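Our lab must decide in June which gripper we will buy for the second arm. I want to write down how we plan the money, maybe it helps other small labs. Short thread.

1/ The whole budget for equipment is 11 000 euros. It sounds like a lot until you ask for the first quote. The arm is already paid, so this money is for the gripper, spare parts, cables and the table.

2/ We have three offers on the list: Wanuso, Zarkik and Dalen. The Wanuso hand is the cheapest, but the adapter plate is sold separately and costs 400. Please always ask for the price "ready to mount", not the price of the hand.

3/ Zarkik gives a discount of 1000 if we order two. We do not need two. My colleagues still bring this up at every meeting.

4/ For the comparison I look at the three-finger type we work with now. The task is very simple, small wooden cubes on a white table and a wicker basket at the side. If a new hand is not comfortable with this, I do not need to read the rest of its data sheet.

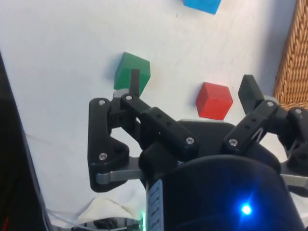
5/ Spare parts. Look at how many joints and small screws a hand with linkages has, and ask the seller which of them you can order one by one. Dalen sells only the full finger set. Zutel, where we buy our cables, can get single links, but the delivery time is 93 days.

6/ So I put one extra finger set in the budget from the first day. It is boring money, but waiting three months with a stopped arm costs more.

7/ Things I forgot in my first plan: shipping, customs, a longer cable, and the software license for the second year. The license was the worst surprise. It is written on the last page of the quote, in small letters.

8/ At the moment I prefer Dalen, with the spare fingers included. The Wanuso offer is still open until the end of the month and I wait for their answer about the adapter. If you use one of these hands every day, please write me what broke first.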